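Section 4: Packing down and storing your Niltholm travel tripod

Good news: this is the quickest part of owning a Niltholm! Once you've done it a few times you'll have the whole thing folded and put away before the kettle boils. Work on a clear table if you can, with an open storage basket next to you.

1. Take off your camera and put it somewhere safe.
2. Start with the thickest leg sections. Open each lock, slide the section all the way in, then close the lock again before you move to the next one.
3. Fold the legs together. They should meet without any force.
4. Loosen the pan handle, turn it to whichever angle takes up least room, and tighten it gently (finger-tight is plenty).

CAUTION: Keep your fingers clear of the leg joints while folding. They close faster than you'd think.

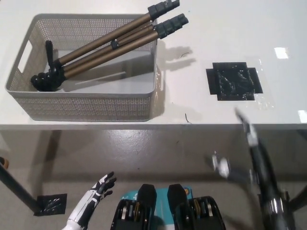 5. Lower the head end in first, and let the feet rest over the rim if your basket is on the short side. The tripod is perfectly happy lying at a slant.
6. Keep heavy things off the pan handle.

Note: The Dokholm shelf has 36 cm of clear height, so there's lovely easy access from the front. Leave the feet pointing towards the back wall.

Been to the beach? Wipe every leg section with a damp cloth and let it dry fully before step 2. Sand in the locks is a real nuisance, and Section 5 covers how to clean it out.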